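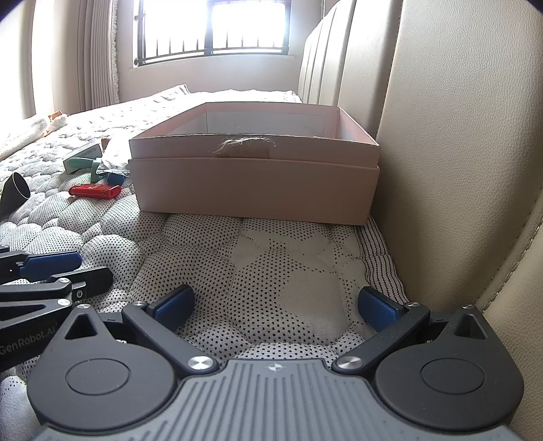
What happens to the people on a sorting job when the grippers show up? Mostly they keep sorting, only now their hands are teaching something else how to do it.

I went to Komlow expecting a big shiny hall and a lot of noise. What I got was a bedroom, a pot of tea and Renata Czarnecka telling me to take my shoes off! She has packed and unpacked household goods for Plestent for years (moves, estate clear-outs, the stuff in the back of everybody's closet), and since May she has spent half her shifts doing it with a gripper in each hand.

You'd think it would be easy. It's a box on a bed, for heaven's sake. I tried it and took forever to get hold of one little thing, and then I dropped it on the quilt. Crinkly plastic is the worst – it slides, it bunches up, and your fingers keep wanting to help. Renata just laughed and told me to slow down and come in from the side.

The company wants machines that can tidy a room by themselves one day, and the recordings from shifts like hers are what they learn from. Renata is paid the same hourly rate for it, plus a bonus when she gets through up to 30 runs in a shift. Her back likes the new work. Her wrists don't, and she does stretches in the hallway between runs.

Tipene Maihi runs the crew of 24, and he was pretty open with me about the mood. A few of the older hands asked straight out if they were training their own replacements. He told them he didn't know. Two of them went back to driving the van, and one has since come back because the hours are better for school pickup.

What bugs people most right now is smaller stuff. You can't chat during a run. You can't hum, either, and Renata is a hummer. And the breaks come by the timer, so you may be stuck with a cold cup – she drinks it anyway.

I asked her if she'd let a robot pack up her own place. "My kitchen, sure," she said. "My mother's things, no." Then the timer went and she picked up the grippers again.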